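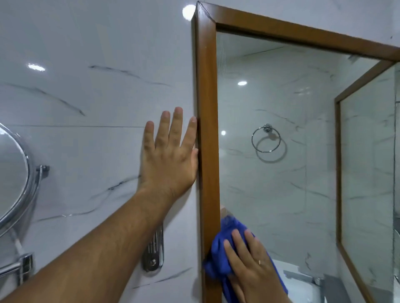 Anyone who puts timber in a bathroom has to be prepared to look after it, according to one reader of this magazine, who wrote in from Dumside after our May issue and went on for two pages about what steam had done to her window sill. She had a point, and I've been thinking about her letter ever since, mostly on Saturday mornings, when I do our bathroom.

I love wood in a bathroom. I love it the way some people love carpet in one (I'm not one of them, please don't write). All that marble-look tile, glossy and white with its grey veins, can feel a bit like a hotel lobby until you put something warm beside it. A mirror in an orange-brown frame will do it. So will a wooden post on the shower glass, if your builder's game. The grain gives your eye somewhere to rest while you're brushing your teeth, and the colour is kind to everybody before breakfast.

But it does change how you clean. With tile and glass alone you can be as slapdash as you please with the spray bottle. Once there's timber in the room, every bit of glass has an edge where the water wants to go, and the edge is where the trouble starts. The drips run down just inside the frame and sit on the bottom rail, and if they sit there often enough the finish goes cloudy, then soft, and then you're on the phone to someone in Honstead asking what they charge to strip and re-oil. I was quoted $186 for one mirror, which sharpened my habits no end.

So I've gone over to the cloth. One good microfibre cloth, barely damp, folded into a pad. I put the cleaner on the cloth and leave the glass alone until the cloth gets there. I start along the side of the frame, right in the join, with my free hand flat on the wall so I'm not leaning my weight on the mirror, and I only move out to the middle when the edges are done. My mother did it the other way about, and her mirrors had a little grey border all round that I took, as a child, to be part of the design.

The shower post is the next job, and it's better with both hands. You want the cloth held at each end and pressed around the wood, then worked down from the top in one go, letting a bit of it trail over onto the glass beside.

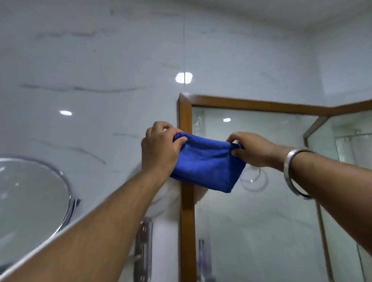

*Both hands on the cloth for the shower post.*

Scuffs are another matter. Every frame gets them, and I've stopped minding. There's a tin of Pedwood wax in our hall cupboard that I bring out twice a year, and a thin coat rubbed in with an old singlet takes the look of most pale marks down to something you'd have to go searching for. Let it harden overnight with the door open and have your shower at a friend's place, if you've got that sort of friend.

Chrome I leave for last. It's a show-off, chrome, and it will pick up every smear you make getting to the other things, so there's no sense in polishing it early. The same cloth turned to its dry side does nicely for taps and mirror rims, and then it goes in the wash by itself, with no fabric softener, and over the line to dry.

I did write back to the reader in Dumside. She's keeping the sill, and she's bought a squeegee.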